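Nilldale Community Kitchen Garden
Progress report to the Ondrejka Fund
Sep 23, 2019
Prepared by Sobia Mughal, project coordinator

Dear friends at the Fund,

It is a pleasure to be writing to you again, and I will try to keep this shorter than the last one (I know I went on a bit about the compost). This report covers the second half of our growing season, from the end of spring planting through the main harvest, and it follows the headings you sent us, more or less in order.

What we set out to do

As you will remember, your grant of $4000 was meant to help us turn the unused strip behind the Kurnlow Street library into a working vegetable garden, and to run cooking sessions so that the food would end up on people's tables. We had hoped to have the beds built by the start of summer, and we did, although the last two went in during a thunderstorm and had to be straightened afterward.

The garden

The beans were wonderful this year, and so were the chard and the yellow squash. The tomatoes were slower. We planted them too close together, which several of our older gardeners told us at the time, and we lost a fair number of the plum variety to blight in August. Next year we will give them twice the room and move them to the sunny end by the fence, where the peppers did so well.

We weighed everything before it left the garden, as you asked. The total to date is 1803 pounds, and there are still carrots, leeks and winter squash to come. Most of it went home with the families who tend the beds, and the rest went to the Clukier Street pantry on their regular pickup mornings. The pantry tells us that fresh greens are the first thing to go, so we have sown a late round of kale with them in mind.

Watering was our biggest headache. The outdoor tap at the library has very low pressure, and during the hot spell it took most of an evening to get around all the beds. The city has now agreed to let us connect to the line on the Kurnlow Street side, and we have a quote for the work that fits inside what is left of the equipment money. I would like to go ahead with it before the ground freezes, if you are comfortable with that.

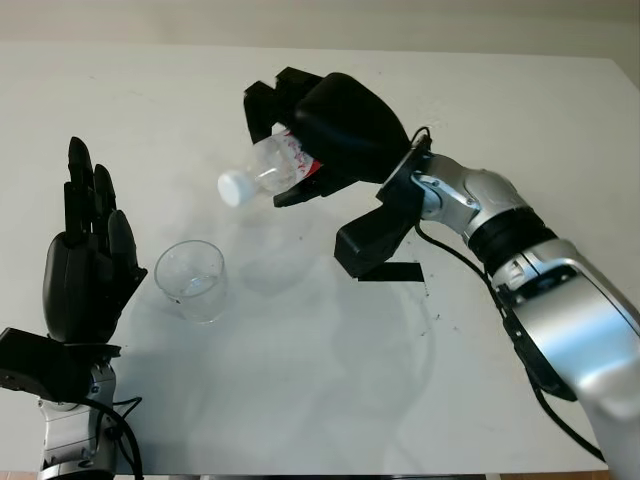

A clear plastic bottle held over a white tabletop.

The cooking sessions

We held 7 sessions over the summer in the library's meeting room, and 226 people signed in at the door. That is a good deal more than I expected when I wrote the application! The squash fritters were the favorite by a mile, and I still get asked for the recipe when I am out buying groceries. The pickling session was fuller than the room could comfortably manage, so in the spring we would like to run that one twice, once in the afternoon and once in the evening for people who work.

We also learned that our recipe sheets were too wordy. I wrote them, so I can say so. The new ones have the steps in large type on one side and the shopping list on the other, and we are having them translated into Spanish and Urdu over the winter.

Money

The full budget sheet is attached. In short, lumber and soil came in under what we planned, thanks to a kind discount from the yard, and seedlings came in over, mainly from replacing the tomatoes. Room use was free. We have not touched the amount set aside for the tool shed, and we would like to carry it into next season. The old shed has a new lock and will get us through the winter.

What comes next

Between now and the first hard frost we will bring in the last of the squash, plant garlic, and cover the empty beds with straw. The waiting list for beds is longer than the garden is, so I have started a conversation with the elementary school about the grassy corner next to their parking lot. It is early days, and I will write as soon as there is something firm to share.

Please do come and see us if you are anywhere near Nilldale this fall. The gate is open most mornings, and I would be glad to send you home with some leeks.

With warm thanks,
Sobia Mughal

Attached: budget sheet, harvest log, session sign-in totals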